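The Handover

By December the lab at Dultport had bought 2,000 toothbrushes, and the purchasing office had written twice to ask after everyone's gums.

Oskari Suominen answered both letters. The method, he explained, was called Nanum, and it concerned the passing of an object from one arm to another. One arm picks up, the other takes over, and the brush goes into a tray. A child manages it at two. Nanum had been at it for three years and had a grant.

"It's the wrapper," said Hui-mei Yeh, who had been saying so since spring. "It learns the shine. It doesn't learn the brush."

Eugénie Leclerc held that it was the letting go. Any fool could take hold of a thing, she said, looking at Oskari - it was knowing when to stop that wanted modelling. She had written a paper on this. It had one figure and a great many authors.

They settled it as they settled everything, by running the arms and arguing over the log.
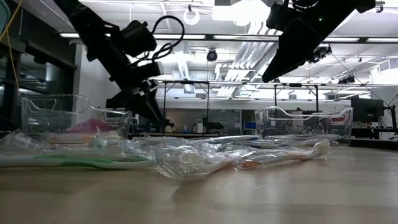
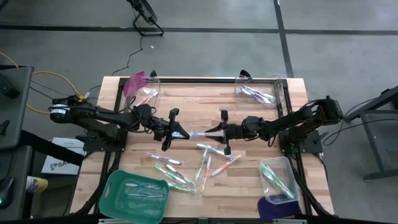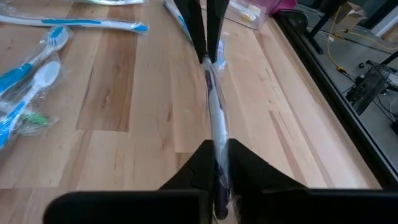 Part Two: The Result

The log ran to 1,936 handovers. Hui-mei read it aloud while Eugénie ate a pear.

"With the release delay, 1,000 attempts, 501 clean."

"More than half," said Eugénie.

"By one."

"More than half is more than half."

"And without the delay, 936 attempts," said Hui-mei, and turned the page, and was quiet for longer than the page deserved. "Also more than half. Also by one."

Oskari asked whether this could be called a trend. Eugénie thought it could be called a workshop paper. Hui-mei put her coat on, took it off again, and began sorting the brushes by colour, a thing she did when she was not going to shout.

"Write to purchasing," she said at last. "Tell them we need combs."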